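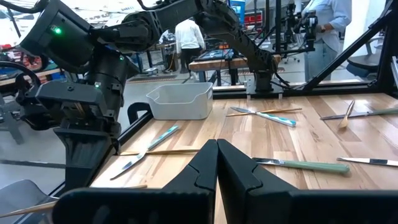

Jelel

Jelel is the little planner I wrote so two arms can share one table without smacking into each other. It takes joint states from both arms, checks the next stretch of motion, and slows down or parks whichever arm has the lower priority. It's a small job, but I got tired of doing it by hand in every project at Trilbridge.

What's in the repo

planner/ has the part you probably want. bridge/ talks to Kavdale, our driver layer, and you can skip it if you run something else. replay/ plays back a log and draws both arms, with the clearance printed next to them.

Getting going

Copy config/default.yaml to config/local.yaml and put in your own base positions. Please measure them! I was 3 cm off on one of mine and spent a whole evening blaming the math. Then run make check, then make run.

Settings I fiddle with most

min_clearance is 50 mm out of the box. I bump it to 70 when the grippers are holding long stuff like knives or spoons, because the planner only knows the finger shape and has no idea what's sticking out of them.
rate is in Hz. Leave it alone unless your logs show missed ticks.

Logs

There are 946 replay logs in the Hovland set, all cutlery sorting into a bin. Chopsticks are where perception does worst – they blend into a wood tabletop and the pose flips end for end. I have a fix half done on the flip branch and I'm hoping to merge it in May.

Last updated 2021-04-06. Bug reports are very welcome, and a log attached makes me twice as fast.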